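March 10, 2024

Schedule C

The request for proposals went out in March under the title "Automated Opening and Closing of Window Coverings, Akwood Residence." It ran to 14 pages. The undersigned had written most of them and believed they were complete.

Two firms replied. Movon proposed a motor for every rail, 61 in all, joined to a panel at the front desk. Allent proposed a single robot on wheels that would travel the halls each morning, enter by permission, and draw the curtains with two padded hands. The Movon price was $1601 per window, installed. The Allent price was given as a monthly lease, with training billed separately.

The budget office asked for a comparison over five years. It also asked what the present method cost. The file contained no figure for the present method. The undersigned was directed to obtain one and was issued a stopwatch.

On the first morning the aide on the second floor was followed from door to door. She knocked, waited, said what kind of day it was, and crossed to the window. In one room she was asked to leave the left side closed. In another the resident wished to do it herself, and this took eleven minutes, during which the aide straightened a blanket and heard about a dog. The undersigned stopped the watch at the dog and then, after some thought, started it again.

The form provided one column for "Task" and one for "Idle." By the end of the week neither column could be added up in a manner the office would accept. A third column was ruled in pencil and given no heading.

Movon wrote to ask whether the rails were straight. Allent wrote to ask whether the fabric was heavy, whether it bunched, and how it was held. The undersigned did not know how it was held. The question was sent to the second floor, where it was answered by demonstration.
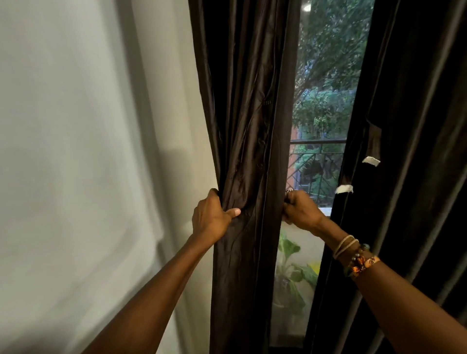 R. Jayawardena
Contributing Writer, Fiction

The answer was entered in Schedule C as follows: "Both hands, one on each edge of the panel. Fabric gathers under the fingers." Allent thanked the residence and revised its price for training upward. The award was put off to the next fiscal year. The stopwatch was returned to stores, and a receipt was issued.

Related
The Spare Parts Ledger
Notice of Delivery, Rear Entrance
Minutes Concerning the Elevator

Contact the editors | © 2024 | Back to top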